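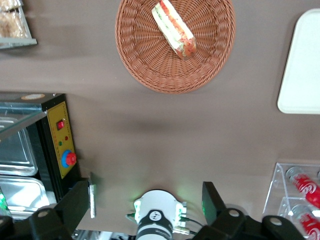
Food Service Skills, Unit 4: Setting Out and Serving at the Counter
Holleck Training Kitchen
Handout prepared by Temitope Lawal. Updated December 11, 2025

Read this before the practical. The written part of the unit was covered in April and is not repeated.

1. What goes where

A café counter has three kinds of place for food: heated, behind glass, and open. Decide which one an item belongs to before you pick it up.

Heated. Anything sold hot goes in the cabinet with the steel trays. Switch the cabinet on 20 minutes before food goes in. It keeps hot food hot and is no use for warming food from cold. Wipe the glass before service.

Behind glass. Croissants and other unwrapped pastries stay in the display case. Use tongs and close the case after every sale. Pastries left open to the air go soft, and customers breathe on them.

Open. Only wrapped or sealed food sits in the open. A wrapped sandwich can go in a wicker basket, laid so that the filling shows through the wrapping. Filled sandwiches with meat or egg come from the chilled stock in small numbers, with the time written on the sheet.

2. Baskets and trays

Wicker is for wrapped items only. It can't be scrubbed the way a smooth tray can, and crumbs get into the weave. Shake baskets out over the bin at close and brush them with the dry brush, not the wet one.

White trays are for serving and for sorting. Keep one clear beside the basket during service, so an order can be put together without reaching across the counter. At the end of the shift trays go through the machine. Stack them dry.

3. Packets and boxes

Crackers, biscuits and other packets come out of the stockroom oldest first. Check the date on each one, including those already on display. On a stepped rack, tall boxes go where they don't hide what is behind them, and labels face the customer. Foil containers are kept away from the edge of the counter. They dent easily, and a dented rim won't take a lid properly.

If stock is mixed at the changeover, sort it on the counter first and carry it away afterwards. One basket can hold the foils and one tray the snack packets until the shelves are ready.

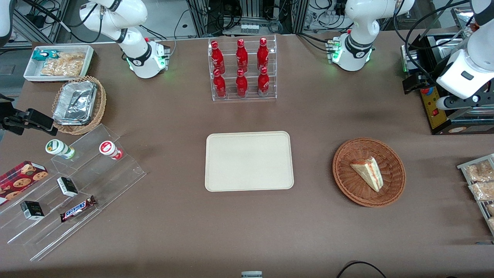 Bohdana Stetsiuk asked whether snack packets could share a basket with the sandwiches when space is short. They can for a short time, but the sandwiches must be on top, as they are the ones that get crushed.

4. The practical

You will have 14 minutes to set a counter from a mixed crate, then serve two orders. Wouter Hendriks will give the orders and Melati Wijaya will mark. Bring a clean apron and a pen that works.

Marks are lost for touching unwrapped food by hand, for labels facing the wrong way, and for leaving the display case open. Ask if you don't know where an item goes. No marks are lost for asking.

Time sheets go in the folder by the door.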